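Music > Artists > Baek > FAQ

Baek: frequently asked questions

Print this page | E-mail this page

Who is in Baek?
Baek is a duo made up of singer Jintana Saengthong and guitarist Gorazd Stojanović. They write all the songs together. Other players join them on stage.

How did they meet?
Both were working at Cesatex, a rehearsal studio in Brernent. Jintana ran the front desk and Gorazd repaired amplifiers.
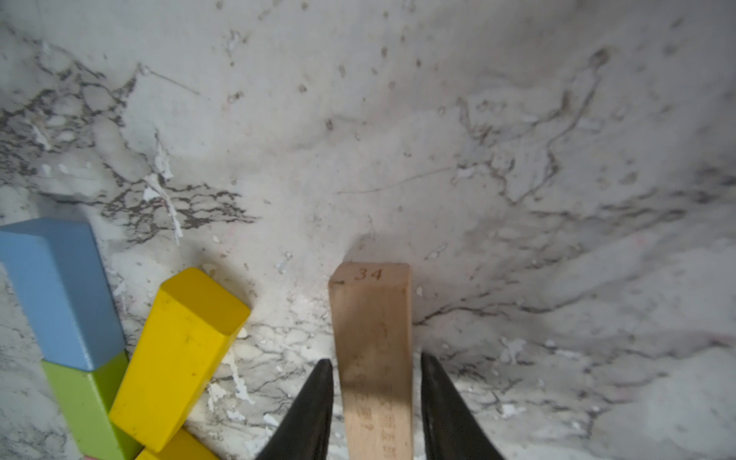 They began by recording covers after closing time, and played their first show upstairs at the studio to more than 400 people.

What have they released?
Two albums so far. The first was self-titled and the second is called Kuton. An EP of four acoustic songs is planned for December.

Is Kuton available on vinyl?
Yes, but only from the merchandise table at concerts. There was a single pressing of 2157 copies and it will not be repeated.

Do they still play the older covers?
Rarely. One sometimes turns up as an encore.

Can I send them a demo?
No. Neither of them listens to unsolicited recordings.

When do doors open?
Usually at 7pm, or 6pm on a Sunday. Check your ticket, as venues vary.

Related items
Baek: lyrics
Kuton: track listing
Live music in Brernent
Cesatex studio: room hire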